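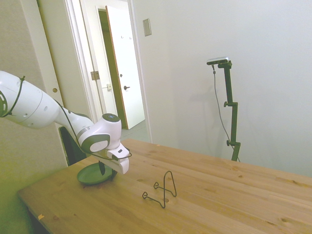

Prakham-Assiette – fiche de données

Ce dépôt contient 2 000 épisodes de téléopération pour une seule tâche : prendre une assiette verte posée à plat et la placer sur un support en fil métallique noir. Les données servent à comparer deux politiques, Divik et Pop, entraînées avec le même budget.

Contenu
episodes/ : trajectoires articulaires et ouverture de la pince
video/ : les vues de chaque épisode, synchronisées
splits/ : 1 000 épisodes pour l'entraînement, 490 pour la validation, le reste pour le test

Résultat principal
Divik apprend mieux la prise par le bord – l'écart avec Pop se voit surtout quand l'assiette est loin du support. Nous avons répété chaque entraînement avec 3 graines.

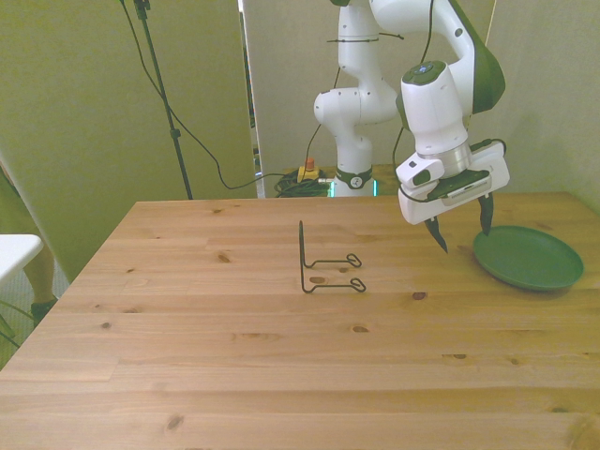

Tobias Benavides nous signale que la position du support varie trop peu dans la validation, et que l'avantage de Divik pourrait être surestimé. Nous sommes d'accord avec cette remarque ; une nouvelle répartition est prévue en août.

Licence et contact : voir le fichier LICENCE du projet Tostley.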